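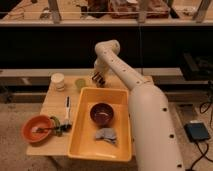
5 min read

Figure 6. A small table with an open bin on the tabletop. The bin holds a maroon bowl and a gray cloth. Outside it are an orange bowl with a spoon, a green ring-shaped item, a long white-handled tool and a white cup.

4. What goes into the bin and what stays on the table

4.1 Setting and terms

The material in this section comes from the shared kitchens and hobby rooms at Pleslow and Skurano. Both sites use small tables that have to serve for eating, mending, wrapping and painting in the course of one day. At Pleslow the tables are cleared by whoever used them last. At Skurano there is a fixed clearing time at four in the afternoon, and anyone present may do it.

We use "bin" for any open container with low walls that is kept on or next to the table and has no fixed contents. Drawers, lidded boxes and trash cans are left out. A "clearing" starts when a person moves the first item with the intent to tidy and ends when that person leaves the table or begins a new activity on it. We recorded 410 clearings. Of these, 105 involved a table on which kitchen items and tools or craft items were present together, and the rest of this section deals with those. We call them mixed tables.

Figure 6 shows the kind of load we mean. A bowl with a spoon in it stands close to a ring shape that looks like a roll of tape, and the long tool beside them could be taken for a brush or a marker. None of these things is unusual on its own. What makes the table slow to clear is that they belong in different rooms, or at least in different cupboards, and the bin has room for all of them.

4.2 Large soft and round items first

On mixed tables the first item moved was most often a bowl or a cloth. People gave similar accounts of this in the short talks that followed. Bowls take up the most surface, and a cloth can be picked up without looking at it closely. One resident at Skurano told us she starts with "whatever I don't have to think about." Another said that a table with the cloth gone already looks half done.

Cloths were rarely folded before they went in. They were dropped as they came to hand, and a few were taken out again later in the same clearing to wipe the top. This caused some trouble in coding. If a cloth returned to the bin after wiping, we coded the second placement only. A cloth left hanging over the wall of the bin was coded as inside when more than half of it was within the walls.

Bowls were treated with more care. They were set down upright in nearly every case, even when the person was in a hurry and even when the bowl was empty. Stacking was less common than we expected. When two bowls differed in depth, people tended to put one in the bin and leave the other on the table, and the one left out was usually the one with something in it.

4.3 Items that travel with another item

A spoon in a bowl is a single load for some people and two loads for others. At Pleslow most people carried bowl and spoon together, with a thumb over the handle. At Skurano the spoon was more often lifted out and laid down separately, which we put down to the cutlery tray by the sink there. A spoon removed in this way had to be put somewhere, and it often ended up beside tools of the same length.

The orange bowl in Figure 6 is a useful case. The dark handle extends over the rim to the right, toward the ring, and the ring itself is tilted against the bowl. Anyone who lifts the bowl must therefore deal with the ring too. In our notes we call this leaning contact. It was frequent on mixed tables, and it produced many of the pauses we recorded: the hand goes to the bowl, stops, moves the leaning item away, and returns.

Leaning contact was coded only when both items could be seen to touch. Items that were merely near each other were given a separate code. The two coders disagreed on this point more than on any other, mainly where a narrow gap was hidden behind a rim.

4.4 Long tools and small parts

Long, thin items were left until late. Brushes, markers and similar tools were passed over several times before being picked up, and a fair number were still on the table at the end. People said they were waiting to see whether someone wanted them again. We also think that a long tool lying front to back takes up so little of the surface that it does not read as clutter.

Small dark pieces lying next to a handle were the hardest items to code. In Figure 6 there is one such object at the near end of the white-handled tool, and it could be given its own entry or treated as part of the tool. Our rule was to enter it separately unless it was seen to be attached. Under this rule caps, clips and scraps are all entered, which raises the item totals for hobby tables compared with kitchen tables. Readers who use the Takadura item list should note that it leaves such pieces out.

4.5 Where the bin stands

The position of the bin changed the order of clearing. A bin at the front of the table, where it may stick out over the edge, was easy to reach from a standing position, and people filled it from the front. It also hid the part of the tabletop behind it from anyone seated. Cups at the back were cleared last in most of these cases, or were left where they were. A cup at the back left corner with the bin at front right, as in Figure 6, is the arrangement in which we most often saw a cup left out.

With the bin on a chair or on the floor, the cup was picked up earlier. The Štěpánek rooms, which we used only for the pilot, have no chairs near the tables, and the pilot clearings are not included here.

We did not ask anyone to move a bin. The positions are the ones we found, and people who like to have the bin close may also be people who clear in a certain order. Section 5 returns to this with the tables where the same person cleared on several occasions.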